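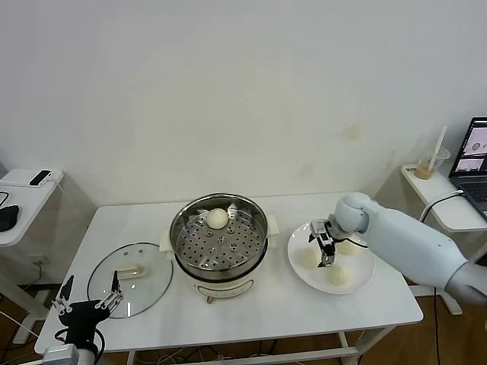

Hubert Egger wrote:

> Mine come out with a wet skin on top and go wrinkled as soon as the
> lid is off. Same dough as Irja's, same flour. I give them 15 minutes
> on high. I have a pot with a glass lid, not bamboo. Is it the lid
> dripping, or am I steaming too long? Also, do you leave them in the
> pot to cool or take them straight out onto a plate?

Hubert,

Most likely both, but I would look at the lid first. Glass lids collect water and it runs down to the lowest point, and if yours is fairly flat it drips wherever it likes. With bamboo the steam goes through the weave and you don't get that. Two things to try:

1. Wrap the lid in a thin cotton dish towel and tie the corners up over the handle. Keep the corners well away from the sides of the pot. If your lid has steam vents, don't worry about the towel going over them, enough gets out around the rim.

2. Turn the knob down once the water boils. High heat is fine for getting started, but a hard boil the whole way gives you far more steam than four small buns need. I go to medium and leave it there.

On time, I weigh my pieces at 58 grams before shaping and they get 12 minutes, then the heat goes off and the lid stays on for another three or four. After that I tilt the lid up on one side for a minute before taking it off. The wrinkling is mostly from the sudden cold, in my experience. When you do lift the lid, keep it level until it is clear of the pot and then tip it away from the buns. I lay it on the table next to the pot because it is too hot to hold and the counter by the sink is always full.

Don't leave them in to cool. The bottoms sit over hot water and go gummy. Straight onto a plate, with space between them, and not stacked. If you see a wet ring under each one after a few minutes, move them to a rack or just turn them on their sides.

For the tray, I stopped oiling it and went to squares of parchment, cut a little bigger than the bun. Oil works but the holes leave a pattern on the bottom and some of the dough goes down into them, and then you are at it with a toothpick afterward.

The dough I use is Irja's from the April thread with less water. Hers has 346 grams of flour to 190 of water. I take the water down to 180 and the dough is easier to shape – a bit stiff at first but it relaxes. Second rise is 31 minutes in my kitchen, less if the heating is on. They should feel light when you pick one up. If they have risen too long they collapse no matter what you do with the lid, so check that too before you blame the pot.

Orvokki asked off list about reheating. Five minutes in the same pot, from the fridge. From frozen I give them ten. The microwave makes them tough along the edge.

Let me know how the towel works out.

Amanuel Wolde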